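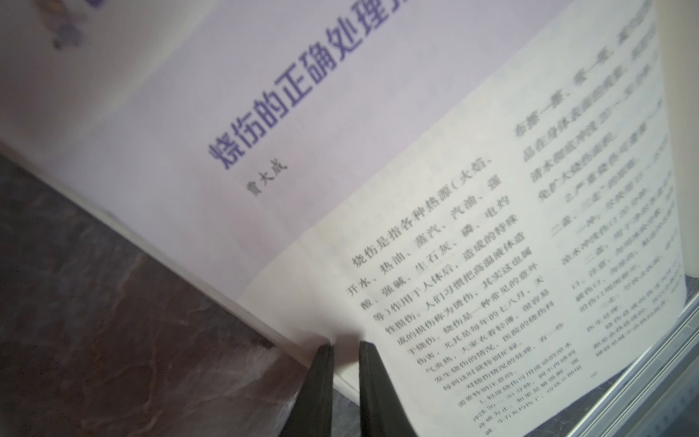 Flemolbridge Small Business Help Board
Section: Debts, creditors and company matters

Shareholder loan claimed in a supplier's liquidation - what may an ordinary creditor do?

Posted by Femi Dauda, 29 May 2020

I should be grateful for guidance on the following matter. My business is a sole tradership in Flemolbridge. It placed an order with a limited company, Broson, for printed packaging and paid a deposit of £1,728. The packaging was not delivered. Broson has since written to its creditors to say that the company is insolvent and that its members intend to place it in creditors' voluntary liquidation. The letter names a proposed liquidator.

Enclosed with a later letter was the directors' statement of affairs. It lists 13 unsecured creditors, of whom I am one. Most are trade suppliers and customers with modest sums outstanding. The largest entry by a long way is an "unsecured shareholder loan" of £107,000, said to be owed to a second company, Pruvix. According to the public register, Pruvix holds most of the shares in Broson, and one person is a director of both companies.

I have several concerns. The last accounts filed by Broson do not mention any loan from a shareholder, although they are abbreviated and say very little about anything. A former employee has told another creditor that sums were paid by Broson to Pruvix in the months before it stopped trading. I cannot confirm this and make no accusation.

I wish to establish the following points. First, whether a shareholder who has lent money to its own company is entitled to share in what is left on the same terms as those of us who have no connection with it. Secondly, whether Pruvix may use the loan to vote on the choice of liquidator, since its claim would outweigh all of ours put together. Thirdly, whether any repayments already made to Pruvix can be recovered. Lastly, whether a creditor owed a sum as small as mine can usefully do anything at all, or whether I should write the money off.

Broson and Pruvix are both registered in England. I paid the deposit by bank transfer.

Posted by Houda Bouzid

The points are taken below in the order in which they were raised. This is general information for a company registered in England and Wales, and the dates and documents in the individual case will matter a great deal.

Ranking of the loan. A shareholder may lend money to its company, and if the loan is genuine and unsecured the lender will normally rank as an unsecured creditor beside everyone else. There is no general rule in English law that places such loans behind the trade debts. The position is different if the lender signed an agreement to be paid after other creditors, and it is also different if the money was in truth paid in return for shares. Money paid for shares is capital and is returned, if at all, only when the creditors have been paid in full. The label in the statement of affairs does not settle the question. That statement is prepared by the directors and the figures in it are theirs.

Proof. Every creditor, connected or not, must be able to support its claim. The liquidator may call for the loan agreement, the bank statements showing the money arriving, the board minutes and the ledger. If the documents do not support the sum claimed, the liquidator may reject the claim in whole or in part. A creditor who has submitted its own proof of debt is entitled to inspect the proofs lodged by others, provided its own has not been wholly rejected. A creditor who is dissatisfied with a decision to admit another party's proof may apply to the court, but the time allowed is 21 days from becoming aware of the decision, and the cost would be out of proportion to a debt of £1,728 unless it were shared.

Voting. Decisions on the appointment of a liquidator are taken by a majority in value of those creditors who vote. A connected creditor is not shut out from voting merely by reason of the connection. It follows that an admitted claim of £107,000 could well decide the matter. However, the person running the decision procedure decides whether each claim is admitted for voting and for how much. If there is doubt, the claim should be marked as objected to and the vote allowed, subject to being declared invalid later if the objection succeeds. You should therefore put any objection in writing before the decision date, in a few plain lines, and ask that it be recorded.

You should also look closely at the kind of procedure named in the letter. Where the deemed consent procedure is used, the proposal passes unless creditors holding at least ten per cent in value object in time. Separately, a physical meeting must be called if it is requested in the proper time by ten per cent in value of the creditors, or ten per cent in number, or ten individual creditors. As there are 13 creditors in all, two of you acting together would satisfy the test by number. The size of the Pruvix claim does not affect that.

Repayments already made. A payment that put one creditor in a better position than it would otherwise have had in the liquidation may be challenged as a preference. For a party connected with the company the period looked at is two years before the onset of insolvency, against six months for others. The company must also have been insolvent at the time or have become so as a result. There must further have been a desire to improve that creditor's position, and where the creditor is connected this desire is presumed unless the contrary is shown. Whether Pruvix is connected in the legal sense depends on who controls each company, but a majority shareholding would ordinarily suffice. Payments for which Broson received nothing, or far too little, fall under a separate heading, that of transactions at an undervalue.

These claims are brought by the liquidator and not by individual creditors. What a creditor can do is supply information. I would advise a letter that keeps three matters apart: what you know from documents, what you have been told and by whom, and what you merely suspect. The former employee should be invited to write directly. Liquidators receive a good many angry letters and comparatively few with dates in them. 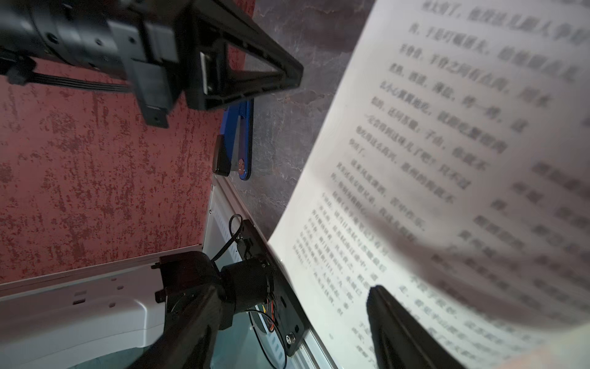
White paper over a dark grey marbled surface

Conduct of the directors. The liquidator is required to send a report on the conduct of every person who was a director in the three years before the insolvency. The report itself is confidential and you will not be shown it. You may nevertheless send the liquidator anything that you consider relevant to it, and it is better sent early.

As to whether the effort is worthwhile, a proof of debt costs nothing to submit. I would submit one in any event, with the order, the receipt and the bank entry attached. Please note that in some cases small debts are treated as proved without a form, but the limit is £1,000 and your claim is above it. If no proof is lodged you should expect no dividend.

Posted by Tijani

I had a similar experience and my advice is to write it off and claim the loss against tax. We were owed more than this and waited seven years for the file to be closed. The dividend came to less than the price of the folder I kept the letters in. The liquidator was perfectly polite throughout. The fees came out first, then the employees, and there was nothing much after that.

Also, the shareholder always goes last. That is company law everywhere, so I do not see how Pruvix can claim a penny.

Posted by Houda Bouzid

With respect to the previous reply, the last paragraph is not correct for England and Wales. A shareholder goes last in respect of its shares. In respect of a genuine loan it is a creditor. The two capacities are separate and the same company may hold both.

On the question of tax, the treatment of a lost deposit depends on how the accounts are kept, and on whether any VAT was reclaimed on it. An accountant should be asked. Writing the debt off in one's own books does not prevent the submission of a proof.

Posted by Femi Dauda

I am obliged to both of you. The letter does refer to deemed consent, a term I had passed over. I have now written to two of the other trade creditors to ask whether they would join in requesting a meeting, and one has already agreed. My proof of debt will go by post and by email together with a short note on the Pruvix entry, asking for sight of the loan agreement and the bank statements.

One further point, if I may. The other creditor would like us to propose a liquidator of our own. Is it necessary to have that person's agreement beforehand?

Posted by Houda Bouzid

Yes. The person must be a licensed insolvency practitioner and must have consented to act, and the nomination should reach the convener in writing with evidence of that consent. Many practitioners will discuss a case of this kind by telephone without charge. I would make the call before the notice requesting the meeting is sent - the timetable is short once it has started - and I would ask at the same time about a liquidation committee. A committee needs at least three creditors who are willing to serve, so it may be sensible to approach one or two more from the list.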